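Progress report no. 2 — the Ferngate kitchen gripper build
Tue 27 August 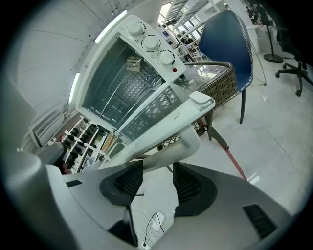
Hello again, and thanks for being patient with me — I know this was meant to reach you at the end of July. The short version is that the hand-held gripper is built, it closes when I ask it to, and I'm now on the part I was looking forward to all along, which is appliances. Doors, knobs, handles, all the stuff in a kitchen that a person does without thinking and a machine makes a mess of.

First the money, so you don't have to hunt for it at the bottom. The grant was 1835 dollars. I've spent 388 on motors and the driver board, 400 on printing (more on that in a minute, it hurt) and 170 on the lens, cables and odds and ends. That leaves 877, and I'd like to hold most of it back for the arm mount. Receipts are in the shared folder, sorted by date, apart from one for screws that I paid for in cash and will have to chase.

The printing went over because I printed the body twice. My first shell had a wall so thin near the strut that it creaked every time I squeezed, and I didn't trust it for a second. The Gindetby shop let me have their big printer for two evenings and the new shell came out a lot stiffer. It's heavier too, and after half an hour my wrist lets me know! I've moved the battery back toward the palm, which helps some, but I wouldn't want to do a whole afternoon with it yet.

Fingers: I tried three kinds of pad. Plain rubber was fine on cups and hopeless on anything round and smooth. Foam gripped nicely and then tore. The textured pads I've settled on are the Santoso ones you suggested in your last note, so thank you for that, and I'm sorry I argued. They hold a knob well enough to turn it, provided I come at it fairly straight. Come in at a slant and they walk off the edge.

The toaster oven has become my main practice piece. It has three knobs in a column, tick marks you can count against, and a door with a long bar to pull on, so I get twisting and pulling out of the same box. The door is the harder of the two. The spring is strong for the first inch and then lets go all at once, and my early recordings are full of the door dropping open with a bang. I've slowed the motion down and started logging finger force next to the video, and the newer runs are much calmer.

The wide lens was worth every penny. I get the fingers and the target in the same view, plus a good chunk of the room, and the Usevari tracking software seems to like having all that background to hold on to. It loses its place far less than it did with the narrow lens. The dark glass on the oven door still bothers it when there are reflections, and I haven't solved that. I may try recording later in the day when the window isn't so bright.

What's next, in the order I plan to do it:

Finish the oven recordings, knobs first and then the door.
Swap the thumb switch for a proper trigger. The switch sticks and I'm tired of cleaning it.
Print the bracket that lets the same fingers bolt onto the arm.
Run the first knob turn on the arm, slowly, with one hand on the stop button.

I'd hoped to have the bracket done by now and I don't. The drawing is finished but the bolt pattern on the arm isn't the one in the manual, so I have to measure it myself and redo the holes — annoying, but a weekend's work at most.

One question for you: would you be okay with me moving the money set aside for a second lens over to the arm mount? I don't think I need a spare lens, and a solid mount would make me a lot less nervous. If you could let me know before I order the metal, that would be great. You're welcome to come by Ferngate and try the gripper on the oven yourself, too.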